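Robotics Software Engineer, Manipulation -- Ondside
Posted 2022-08-10. Ref. 2288.

Ondside builds control and planning software for two-arm tabletop cells.

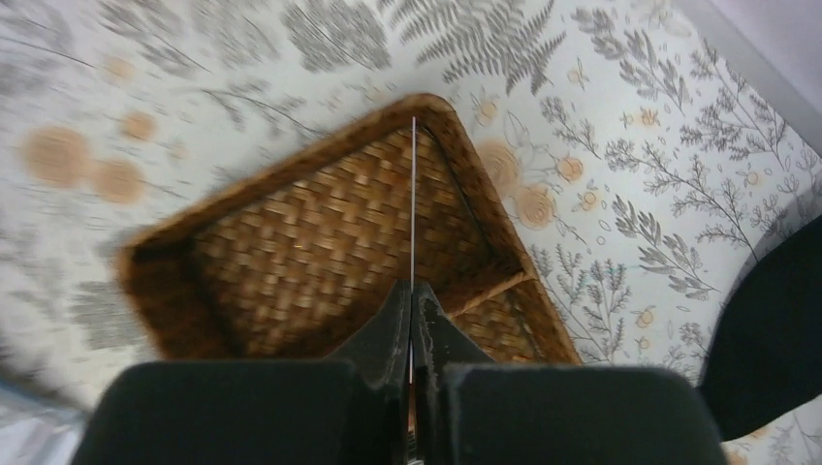 2 min read

You will own the Grinero motion stack: trajectory generation, gripper control and collision checking between arms. The code is C++ with Python tooling, and 70 percent of the job is C++.

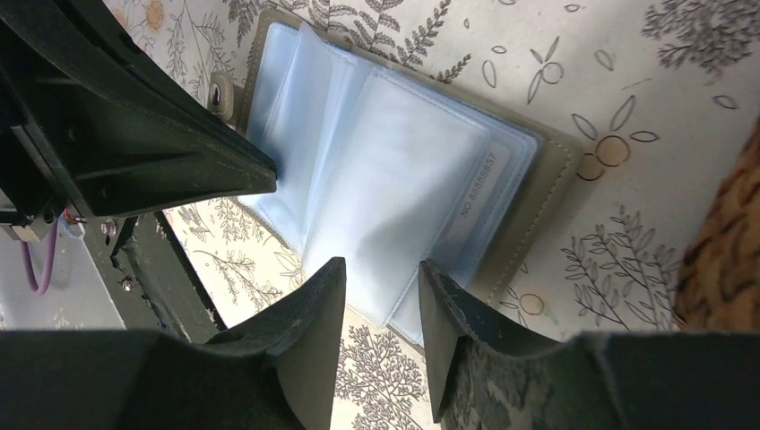
Perception is the second half of the role. Our segmentation model, Stolto, must return usable grasp points on thin, deformable items, including clear plastic sleeves bound in a card holder, where highlights and overlapping edges break depth estimates. Experience with transparent objects is a plus.

You report to Pierina Bianchini. On-site work is required three days a week

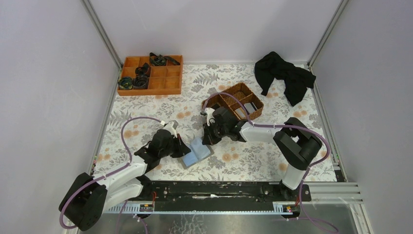 and the rest can be remote. Send a resume and one code sample to Noemi Serra by the end of the month.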